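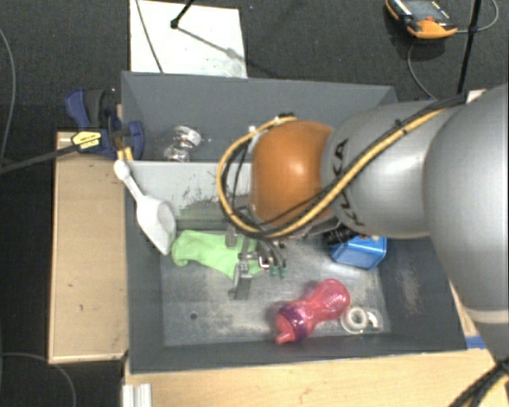

Wear on the inside of a storage bin was treated in this study as a property of the bin and its contents together. A floor that carries mostly cloth ages differently from one that carries mostly rigid household goods, and a bin that receives both shows marks that cannot be assigned to either with confidence. The mixed condition is the one of interest here, and Figure 3 is typical of it: a crumpled light green cloth, a white plastic scoop, and a translucent blue container share a dark gray bin whose floor is already scratched and smeared. The scoop lies diagonally at the corner with its handle over the rim. Items in this position were recorded as "bridging," a term used throughout this section for any object supported partly by the rim and partly by the interior.

Three contact zones were defined for each bin: the floor, the sloping interior walls, and the upper panel together with the rim. The zones were rated separately. In an earlier version of the protocol a single overall rating was used, following the practice at the Drarngate depot, but this gave nearly the same value for bins with quite different damage. A bin with a heavily scratched floor and clean walls received the same rating as one with a clean floor and deep scrapes on the upper panel. For anyone deciding whether a bin should be cleaned, turned over to coarse goods, or withdrawn, the two cases call for different actions.

The floor rating distinguishes scratches from smears. A scratch was defined as a mark that could be felt with a fingernail and remained after wiping with a damp cloth. A smear was any pale or dark deposit that was removed or visibly reduced by the same wiping. Marks that changed only slightly were entered as uncertain and were left out of the totals in either class. The distinction cannot be made from photographs. The pale marks on the floor of the nearer bin in Figure 3 would probably divide between the two classes, but no rating was assigned from the figure, and none of the ratings reported in this section were taken from images.

Walls presented a different problem. Rubbed patches on the walls were often brownish and had no clear boundary, as on the right interior wall in the same figure. Measuring the area of such a patch depends on where the rater decides that it ends. Two raters working independently agreed poorly on area and well on position. Area was therefore dropped, and the wall rating was reduced to the presence or absence of a patch in the upper and lower half of each wall. This loses information about severity. It was considered acceptable because wall patches did not affect whether small items came to rest on the floor or stayed lodged on the slope.

The set consisted of 26 bins supplied by Cordeiro, all of one pattern and all with prior use. Each was loaded and emptied more than 500 times between the first and last rating. Loads were drawn from a fixed pool of household goods divided into three groups: soft goods (cloths, towels, and small garments), open rigid goods (scoops, bowls, and cups), and closed or box-shaped rigid goods (food containers with and without lids). A load always contained at least one item from each group. Items were not arranged after being placed, and cloths were left in whatever shape they took. Folding was tried during the pilot work in April and abandoned, as folded cloths opened again when anything was set down beside them.

Soft goods had the largest effect on the smear rating and almost no direct effect on the scratch rating. Cloth spreads loose residue across the floor, and a bin that received a cloth in most of its loads tended to show an even haze in place of separate spots. Cloth also reduced scratching where it happened to lie under a rigid item. The reduction was not reliable. A crumpled cloth covers a small and irregular part of the floor, and containers placed next to it rest directly on the surface. No difference in scratching was found between bins that received one cloth and bins that received several.

Open rigid goods accounted for most of the marks on the rim and upper panel. Long-handled items were the main source. A scoop dropped handle-first usually slid to the floor, while a scoop set down bowl-first frequently ended in the bridging position, with the handle lying on the rim. On removal, the handle was drawn along the rim and the edge of the bowl along the wall below it. Repeated over many loads, this produced short parallel scrapes near the corners. Bins standing directly against a neighbor showed more of these scrapes on the shared side than on the free side, and bridging items sometimes extended into the space over the adjoining bin. Spacing between bins was not varied, and the effect should be treated as an observation only.

Box-shaped containers stayed mostly on the floor and near a wall. Their bottom edges left straight marks that were easy to tell apart from the curved marks left by bowls. Containers with worn edges marked the floor more than new ones. The Skaramik containers in the pool had been in kitchen use before the study, and their edge condition at the start was not documented, so the size of this difference cannot be stated.

Cleaning was done each Friday with a neutral detergent (Drolex) and a nonabrasive pad. Murky discoloration on the upper panels was only partly removed by this procedure. It was entered under smears when any change was visible after wiping and otherwise left unclassified. Urs Hauser repeated the panel ratings on the full set after the last cleaning. His values differed from the original ones mainly for the discolored panels, and the disagreement is carried through as an error term in the comparison that follows.

3 shares
0 comments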